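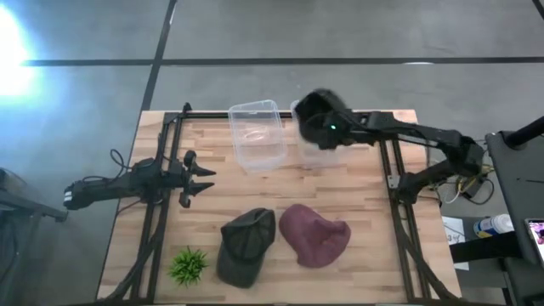
1/ Grip strength and the nervous system: a short thread

Filed under: Body Basics, Nerves & Muscles
Last updated May 2025

2/ Muscle fibers in the forearm are organized into motor units. One motor neuron, one group of fibers. When the neuron fires, every fiber in its group contracts.

3/ Small units are recruited first and large ones later. Holding a pen uses mostly the small ones. A stuck jar lid brings in the large ones, and those tire quickly.

4/ Early strength gains come mainly from the nerve side. In the first four weeks of training, the muscle itself changes very little. Recruitment and firing rate change more.

5/ My own routine since January: squeeze a Dureck hand trainer for 25 seconds, rest, repeat four times. Then 30 slow wrist curls per side.

6/ Fatigue shows up as tremor before it shows up as failure. I stop at the tremor — the last few reps past that point are mostly shoulder.

7/ Cold hands test weaker. Nerve conduction slows as tissue cools, so compare readings taken at the same room temperature and the same time of day.

8/ Numbness in the thumb and first two fingers, mainly at night, is a different matter from tired muscles. It can mean pressure on the median nerve at the wrist. See a clinician about that one.

9/ Next thread: reflexes, and why the knee tap skips the brain.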